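Project Report: Comparing Two Grippers and a Wrist Camera in Simulation
Ctibor Kadlec
August 17, 2022

When I signed up for this project I thought I would spend most of my time on the arm itself, on the joints and the speeds and all the things that look exciting in videos. As it went, most of my hours were spent on the last little stretch before the fingers close, and I have come to enjoy that part a great deal.

The question I was given was simple enough. We have two gripper models in our simulator, which the group calls Woltby and Vaswood. Woltby has a wide, flat hand with short fingers. Vaswood is narrower and its fingers are longer. My job was to put each one on the same arm, with the same controller and the same wrist camera, and find out which was better at picking up a ball.

The controller is called Wino, and it was written by an earlier student named Gajdoš, whose comments in the code were a great help to me (thank you, wherever you are now!). It looks for the ball by color, finds the middle of the colored patch, and moves the hand until that middle sits where it should. I changed very little in it, only the step size near the target and the time limit, which I set to 18 seconds per try.

I also swapped the plain background for a marble one. My first tests were all against a flat wall, and I worried that I was making life too easy for the color search. A stone pattern with bright veins seemed like a fair thing to ask it to cope with.
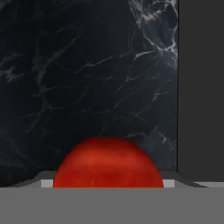

Figure 1. Simulated view with the red ball partly hidden behind the gray surface in the foreground.

Figure 1 also shows the problem I ended up caring about most. With the lower half of the ball out of sight, the middle of the red patch is higher than the middle of the ball, and Wino happily steers toward the wrong point. I spent a whole week blaming the finger friction before I understood this – a week I would like to have back.

My fix was to fit a circle to the visible upper edge and use its center instead. It is not fancy, and it does need a decent piece of the outline to work with, but the aim became much steadier.

I ran 3000 tries in total, split evenly between the two grippers, with the starting position shuffled each time. Before the circle fit, Woltby missed far more often than Vaswood. Afterward the gap was small enough that I would not want to pick a winner from it. Vaswood still did a little better when the ball started near a wall, and Woltby held on better during fast lifts.

If I continue in December, I would like to try a second camera placed off to the side, and a ball closer in color to the background. I would also like to repeat the fast lifts with a heavier ball, as all of mine had the same weight.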